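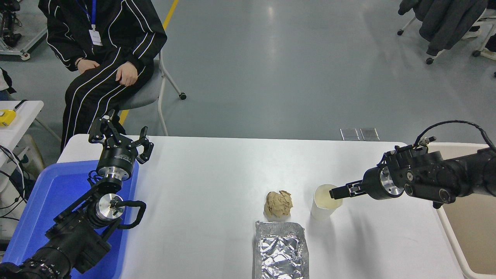 Handout 6: Demonstration Visit, Sorting with Two Arms

February
Prepared by Romana Bartoš, Department of Applied Automation

The visit to the Zallico hall takes the place of the ordinary seminar. Students should read this sheet beforehand and bring it with them. The demonstration is led by Lenka Paulík and begins in Room 202 with a short safety talk.

The task under study is the handling of light waste on a table: crumpled paper, a foil tray, a paper cup. Such items look simple, yet each makes its own demand on the gripper. A paper cup has thin walls and will buckle if the fingers close too far. Foil reflects the overhead lights, and its bright patches may mislead a camera. Crumpled paper has no fixed shape, so a grasp planned for one ball may not suit the next.

Students are asked to observe the approach of each arm as well as the grasp itself. Note the angle of the fingers – above all at the rim of a cup – and consider whether one arm could obstruct the other.

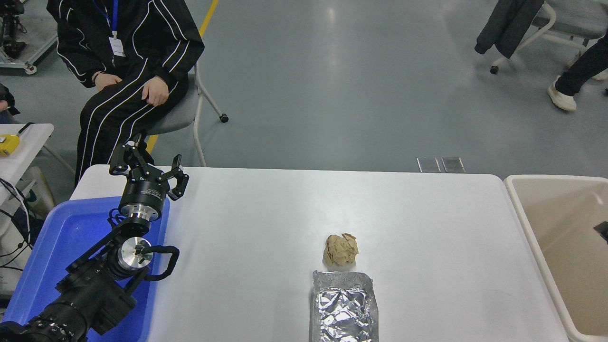
The position of the bin also deserves attention. An arm must lift an item clear of the bin's rim before letting go, and the height of that lift adds to the time taken for every cycle.

Visitors remain behind the line indicated by the staff and do not place anything on the table. Questions are taken at the end.

Written work: 2 pages, comparing 3 grasps, to be handed to Vendula Hubáček at the next seminar.

Shares: 6 | Comments: 2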